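Wilura Residence Services
Thread: shared rooms on the fourth floor, cloths and cups

1/
Residents of the fourth floor at Tokville House are reminded that the shared rooms will be put in order during February. This thread sets out what goes where, what will be removed, and whom to contact. Please read to the end before moving anything that belongs to another resident.

2/
The arrangements apply to room 412 (kitchen) and room 416 (the small room used for hobbies, repairs and study). Both rooms remain open throughout. Residents may be asked to clear one side of a table while a shelf is wiped down, and we are grateful for their patience.

3/
The work is being led by Da-eun Seok of Residence Services, with Surachet Thongsuk covering the evenings. Either may be approached in person. Messages left on scraps of paper under the kettle have a way of being thrown out with the tea bags, so please use the form on the residents' page.

4/
We begin with cloths. A cloth that is in use should hang on the wall, where it can be seen and where air can reach it. It should not be left in the sink, over a chair back or on top of the bin lid. Darker cloths, such as the teal-blue one with thin light stripes, are kept for dry dusting and do not go near food.
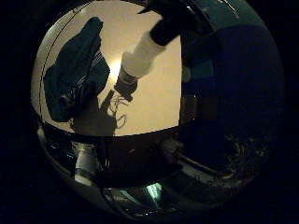
5/ Hanging and folding
A cloth that has been hung up folded and bunched takes longer to dry. If you find one with its lower edge creased together, please open it out and hang it again. It does not matter who put it there.

6/
Cloths for washing go in the bag behind the door of room 412. The bag is emptied each morning before 10. Clean ones are returned to shelf 2, folded in half and then in half again. Please take from the top of the pile and leave the rest as it stands.

7/ Wires and chargers
Wires left in loops on a work surface catch on sleeves and are a nuisance to whoever cleans next. Kindly wind yours up when you have finished and take it back to your own room. Extension leads supplied by Residence Services carry a yellow tag and stay where they are.

8/
Any wire without an owner will be placed in the box marked 'Wires' in room 416. It will be kept until the end of the month and then offered to residents generally. We do not test these items, and we ask that nothing from the box be plugged in until it has been looked at by someone competent to do so.

9/ Cups
We now turn to cups, on which we have received more correspondence than on any other subject. The Sorensen store cupboard at the end of the corridor was cleared last term, and a good many cups found their way from it into the shared rooms. Some of these are for drinking from. Some are not, and were never meant to be.

10/
The rule is as follows. A cup with a printed label around its body is to be treated as a container for small items, and not as something to drink from. This holds however clean it looks. Please do not peel the label off in order to put the cup to another use.

11/
Before returning a labelled cup to the shelf, turn it on its side and read the large lettering. The fine print may be ignored for this purpose. Cups bearing the same lettering are kept together, which spares the next person from looking through the whole shelf for the one they want.

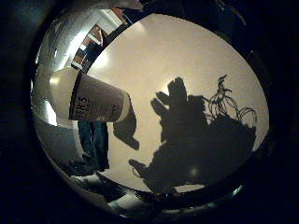 White cup with a printed label, tilted to one side. The large lettering reads 'VER 5'.

12/
Labelled cups are kept in room 416 only. If one has strayed into the kitchen, please carry it back – it is a short walk – and do not stack it with the mugs. Mugs belonging to the residence have a green base and live in room 412, on the shelf above the draining board.

13/
Personal mugs are welcome in the kitchen provided that they carry your name or room number. Unmarked personal mugs will be treated as residence mugs and may be used by anyone. We regret any upset this caused last term.

14/ Walls and lighting
The walls in both rooms are to be wiped with a barely damp cloth and nothing stronger. Residents have asked whether the Junavov cleaning paste kept under the sink may be used on marks. It may be used on the sink. It may not be used on paint.

15/
Please do not put up new hooks, tape or adhesive strips. If you would like another place to hang something, send a request through the form with a note of the height you would find convenient. Ms Seok will reply within the week.

16/
Small lamps may be brought into room 416 for close work. They should be switched off and taken away when you leave. A lamp left on overnight will be unplugged by the evening member of staff and held at the front desk.

17/ Food
Dry goods in the kitchen should be in closed containers with a name and a month written on them. Open packets will be removed on the first round of the day. Shared salt, sugar and oil are exempt and are topped up by Residence Services.

18/
A resident has asked in reply whether the striped cloth may be borrowed for a bicycle. It may not. Older cloths suitable for bicycles and boots are available on request from the front desk, and need not be returned.

19/
A further reply asks whether labelled cups may be used for paintbrushes. Yes, in room 416, provided that the brushes are rinsed first and the cup is put back with the others of its kind afterwards.

20/
Further questions may be sent through the residents' page or raised with Mr Thongsuk between 6 and 9 in the evening. Changes to these arrangements will be added to this thread, and a printed copy is on the door of room 412.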